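Subject: Re: [liltgate-bread] Starter gone sulky, and crusts in this heat
From: Adesuwa Ogundipe

On Thu 1 July, Svetozár Slanina wrote:
> Hello all, first post after a year of reading. My rye starter has been
> very slow since we moved to Grolton. Same flour, same jar, same shelf.
> The only thing that has changed is the water. Do people here use it
> straight from the tap or let it stand first? Also my loaves go mouldy
> by day three at the moment and my wife wants them in the fridge. I am
> against it but losing the argument.
>
> Svetozár

Hello Svetozár, and welcome! A year of lurking is nothing, I did two.

On the water - I used to be very fussy about this and now I'm only a bit fussy. When I lived up the Grolton end myself the tap had a proper swimming-bath whiff some mornings, and on those days I'd fill a jug the night before and leave it on the side. Did it help? I think so, a bit. Žofie Krajčí swears it makes no difference at all and her rye is better than mine, so make of that what you will. The thing I'd look at first is temperature. If your new kitchen is stone floored and north facing your starter will be sitting there in its cardigan wondering what happened to it. Mine wakes up at 22 degrees and is frankly useless much below that.
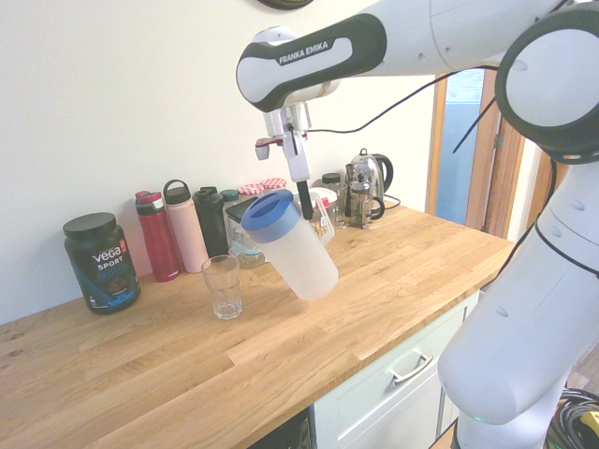 Jug with the blue lid, glass at the ready.

What I'd try is 3 feeds in a row using stood water, slightly warm, and don't bake with it in between however tempting it is. Then go back to straight tap for the next few and see if it sulks. If it carries on the same you can stop worrying about the water and move the jar somewhere cosier (top of the boiler cupboard, not ON the boiler, ask me how I know).

Oh, and do weigh the water! I went by eye for ages and then got the scales out, and my "same as usual" was all over the place. I do a big tin loaf with 500 grams of flour and even then a slosh too much makes it spread like a cowpat.
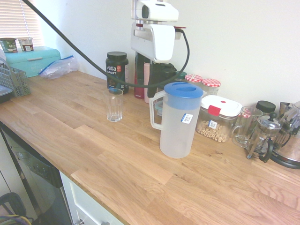 Now, the fridge. You're right and your wife is also sort of right, sorry. Cold stales bread much faster, but it does hold off the mould, so if you toast everything you may not mind. My own view is that a bin wants to be dull and a bit draughty and well out of the sun. The teal one with the rounded lid is a nice shape, but I'd shift it along from a bright window like that one, blinds or no blinds, and I'd have those two little cups off the top as well or you'll be moving them every time somebody wants a sandwich. Crumbs are the real villain for mould in my experience. Tip them out every couple of days, wipe round with vinegar, leave the lid up till it's bone dry. I skipped it all last August and lost two lovely seeded loaves in a week.

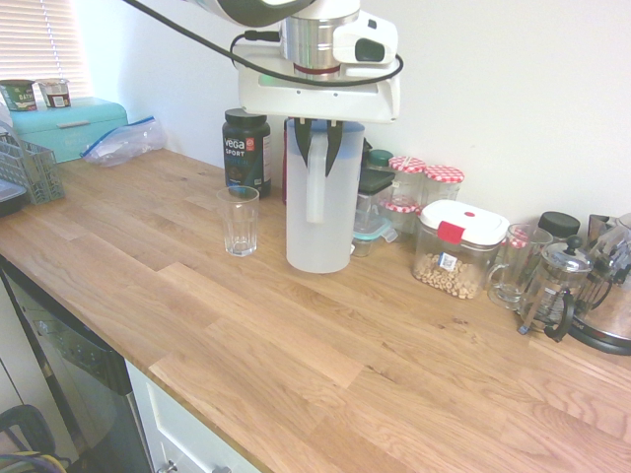
Failing all that, slice and freeze. I know some people on here think it's cheating (hello Vojtěch) but a sliced loaf straight from the freezer into the toaster is better than anything you'll get out of a fridge, and you only take what you need. Cool it completely before you slice, mind, overnight if you can bear to.

Does anybody still have the Senotier rye, by the way? The Rusnák shop had stopped stocking it last time I went in and I'm down to the dregs of my bag. Happy to go halves on a sack.

Svetozár, let us know how you get on, and what the jar smells like after the second feed. Pear drops means it's hungry.

Adesuwa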